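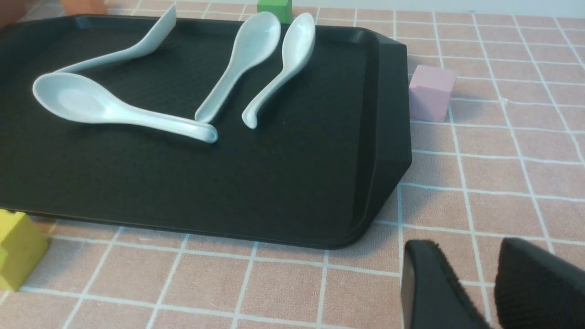

How long should I wait before opening a jar of fermented hot pepper mash to blend it?

Two weeks at normal kitchen temperature is plenty for a first batch, and five if you like it sour enough to make your eyes water before the heat gets there.

Posted in: Sauces, Pickles & Things in Jars

brinewave
Asking because mine has been sitting on the counter for nine days and I have already opened it twice "to check." Red jalapeños, garlic, salt, a little carrot. It smells like a pickle that went to college. My spouse has asked whether it lives here now.

Is there any harm in all the opening? Also, do I cook it after blending or leave it alone?

mashed_and_confused
Stop opening it. Every time you lift the lid you let air in, and the stuff that grows on top loves air. If you have a clear jar, look through the side like the rest of us.

Don't cook it either. You waited all that time for the flavor and then you want to boil it?

Gillex
I cook mine. Ten minutes at a low simmer with a splash of vinegar, then blend, then strain. It keeps its flavor fine and it doesn't push the cap off the bottle in July and repaint the pantry. Ask me what color my pantry is.

mashed_and_confused
What color is your pantry, Gillex

Gillex
Habanero.

Bunwood
Gillex is right about the caps. If it's raw it's still working, and a sealed bottle is a bad place to be still working. Keep it in the fridge if you go raw. That slows it way down. Crack the cap now and then.

Where I disagree with everybody is straining. The pulp is the best part. Spread it on a sheet, dry it in a low oven with the door propped open, grind it up and put it on popcorn. Open a window first. I did not open a window first.

brinewave
OK but how much salt are people using? I did it by the spoonful and the recipe card I had was from my uncle, who wrote "salt, enough."

Žydrūnas Laur
Weigh it. Weigh the peppers and everything else in the mash, then use 2 to 3 percent of that in salt. Spoons are no good for this. Coarse salt and fine salt fill a spoon very differently, and your uncle presumably had his own spoon.

If you see fuzz in any color, throw it out. A thin, flat white film is usually just yeast. Ugly, tastes a bit like a basement, but not the end of the world.

mashed_and_confused
I scrape the white film off and carry on. Been doing it for years.

Bunwood
And yet you wouldn't let the poor guy lift a lid.

mashed_and_confused
I contain multitudes. Some of them are yeast.

brinewave
Update: went and weighed what I could work out from the grocery receipt. I think I landed near 4 percent, so it's going to be salty. Can I fix that?

Žydrūnas Laur
Blend in some roasted carrot or fresh pepper at the end, then treat it as a cooked sauce and keep it cold. Skip any extra salt, obviously. It will be slower to sour too, so give it longer than you planned.

Gillex
How much longer do you think he can go without opening it

brinewave
I opened it while typing that.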